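3.2 O cinto e o sapato: uma regra em busca de fundamento

Poucas normas do vestuário masculino são repetidas com tanta convicção como a que manda combinar o cinto com os sapatos. Dos 100 manuais de estilo reunidos no acervo de Gullismont, quase todos a enunciam e só 2 tentam justificá-la. Um invoca a harmonia; o outro, a cavalaria.

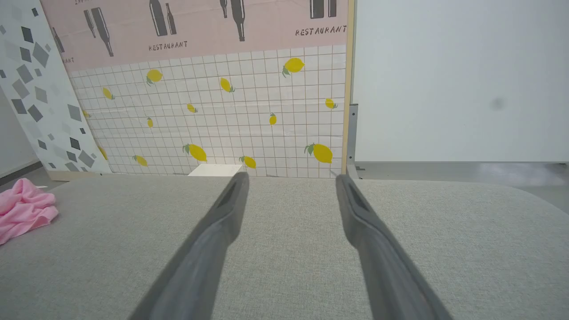
A hipótese equestre é defendida por Hoani, com uma paciência que o tema talvez não mereça. Segundo a autora, o couro do arreio e o da bota vinham da mesma peça, e o hábito teria passado ao escritório sem o cavalo. Falta explicar por que motivo a pasta, também de couro, ficou isenta até dezembro do ano em que a revista Bright decidiu incluí-la.

O inquérito de Wonness, com 3178 respostas, complica a questão. A maioria dos inquiridos declarou cumprir a regra; convidados a indicar a cor do cinto que traziam nesse dia, muitos tiveram de ir ver.

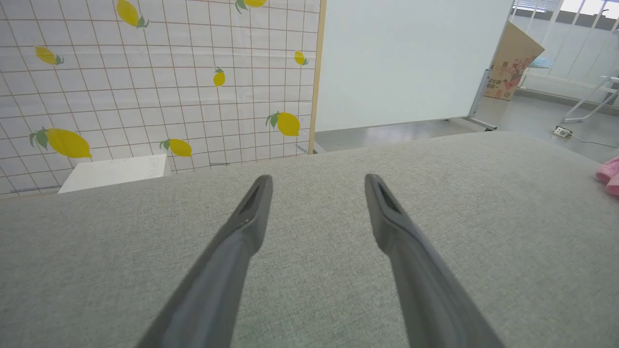

Adotamos, por isso, a distinção entre norma professada e norma vestida (Figura 1). A primeira é estável e serve sobretudo para avaliar cunhados em casamentos. A segunda depende do que estiver à mão às sete da manhã e admite castanhos que nenhum manual autorizaria.

Figura 1. Norma professada e norma vestida, por faixa etária. Dados do inquérito de Wonness.

Artigos relacionados
Manaia Hoani: Do arreio ao escritório
A meia curta e os seus defensores
Botões de punho no arquivo Lindstead
O lenço de bolso como erro deliberado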